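Earbud case sorting: bring out your strays!

Our small-electronics table at the Wadville repair and swap morning is back, and I am so pleased with how the earbud corner is shaping up. When Sum-yee Chow first asked people to send in their spare charging cases, I expected a handful at most. We have now had 199 through the door since October, and a good many have gone home again with somebody who had lost theirs down the back of a train seat.

White cases are far and away the most common thing we get, and they do all look alike until you have them in your hand (then you start spotting the hinges and the little scuffs, and you're hooked).
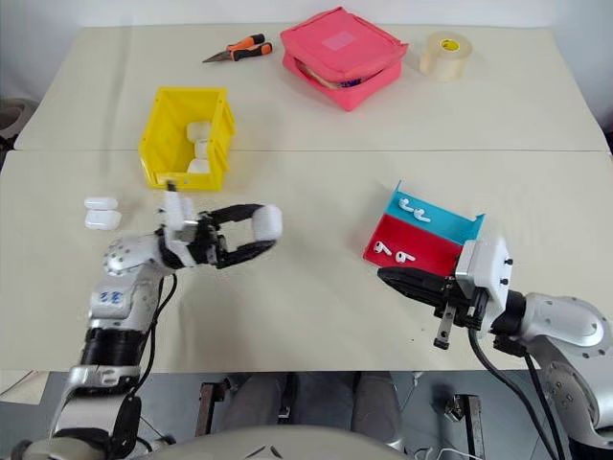
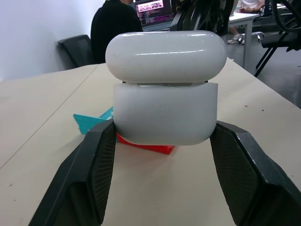
If you have one to pass on, please take the buds out first and pop them in a separate envelope with your name on it. Give the charging port a gentle brush with a dry toothbrush, and leave the lid closed. A case with no buds at all is still very welcome, and so is one that won't hold a charge, as Ching-wen Kuo loves a dead battery more than anyone I know!

The next drop-off is at the Flundwood reading room, up the stairs and second on the left. We start at 10 and there will be tea. Swaps are free, and there's a 40p charge if you'd like one of the short cables. Closing date for matching requests is May 31, 2026, so do get your form in to Sum-yee before then. Odd left buds are also wanted, especially small ones.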